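My Afternoon at the Counter
What it takes to renew a passport when your birth certificate spells you wrong

I'm on a plastic chair in the county services building in Dresow, holding ticket 322, and the board over the counters says 252. I'm a writer, so I did the subtraction (it took me a while). Seventy people stood between me and a new passport, and I'd brought one granola bar!

I should back up. In September I dug out my old passport to book a trip and found it had expired so long ago that I couldn't use the renewal form. I had to apply all over again, in person, with proof of citizenship. Fine, I thought, I have a birth certificate. I pulled it out of the folder my mother gave me when I moved out, and there was my last name with one letter missing. I'd owned that piece of paper for half my life and never read it.

So now I had two problems, and they were in two different buildings. The passport people wanted the certificate fixed first. The records people wanted to see current photo ID with the correct spelling, plus something from when I was little. A school record would do, or a baptism record, or a hospital bill. My mother, bless her, keeps everything except those.

I called my old elementary school. Na-rae Sung in the front office went down to the basement for me and came back with my kindergarten enrollment card, filled out in my father's terrible block capitals, every letter of our name where it belonged. I could have kissed the phone. She mailed me a stamped copy and wouldn't let me pay for postage.

After that came the affidavit, which had to be notarized, and the notary at the Jacquet Street copy shop only works mornings (the sign says all day, don't believe the sign). Brian Wanyama, the notary, has seen a lot of these. He told me the wrong letter is usually a typing slip from when the old ledgers were copied over, and that people mostly find out the way I did, with a trip half booked. He checked my form twice and caught that I'd dated it in the wrong box. I'd have been sent home for that, he said, and I believe him.

The amended certificate arrived on Oct 26, 2024, in a plain envelope I very nearly threw out with the grocery flyers. I read my own name on it out loud, standing in the kitchen in my socks. Then I put it in a folder inside another folder and got in line for ticket number 322.
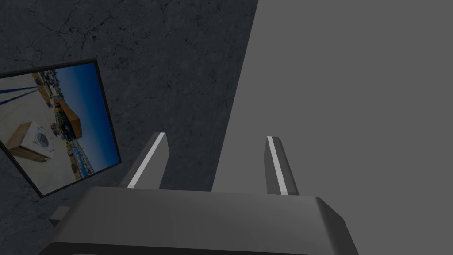
Savvas Psarras had the seat next to mine, and he thought I'd gotten off easy. His certificate has the wrong birthday on it, he told me, and a date is a lot harder to change than a letter, so he'd been at it since spring and was on his second affidavit. He said to order extra certified copies while I was up there, as every office wants to keep one. I ordered two, and I've already handed one over.

When my number finally came up, the clerk, Mateja Trajkovski, went through my papers so fast I hadn't even sat down properly. She asked for the old passport, the new certificate, my license and a check. She did not ask for the kindergarten card. I showed it to her anyway, and she laughed at my father's handwriting and slid it back under the glass.

The passport should come in the mail in a few weeks. Meanwhile I've been bugging everyone I know to go read their birth certificates, all the way through, parents' names and everything. My sister finally got hers out last night. She's missing the same letter.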